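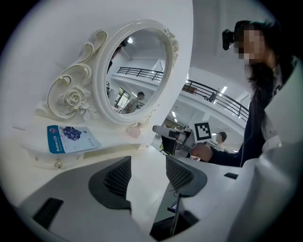

What does Wurkero do?

We collect examples of everyday handwork and sell them to teams that train robots. A person does an ordinary task with a gripper in each hand, and we record how the grippers move and what they close on.

Mirjana Ionescu and Clementina Meireles started the company with 2 sets of grippers and a rented room. Today 15 collectors work in shifts at furnished stations – vanities, shelves, desks. A full day gives 800 recordings. Each one is checked by a second person before it goes out, and takes with a dropped object are labeled and kept.
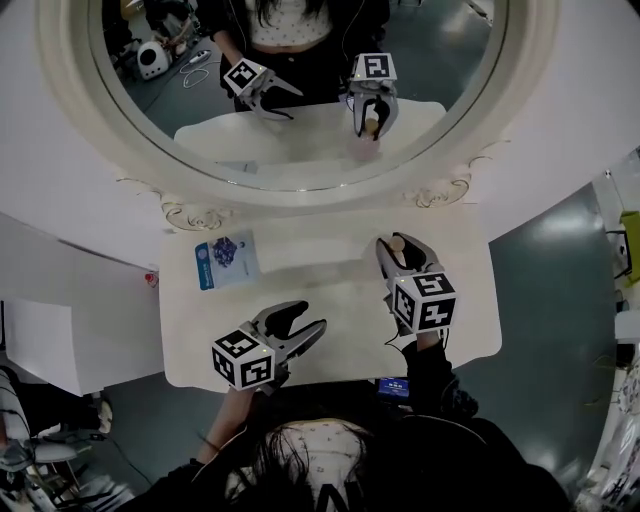
Vanity station, right gripper closed on a small object.

Our first set, Zala, has 3,000 recordings of tabletop tasks. The next one, Bolludby, covers drawers and doors and is due in June.

Visits are on Thursday afternoons. Please write to Clementina first.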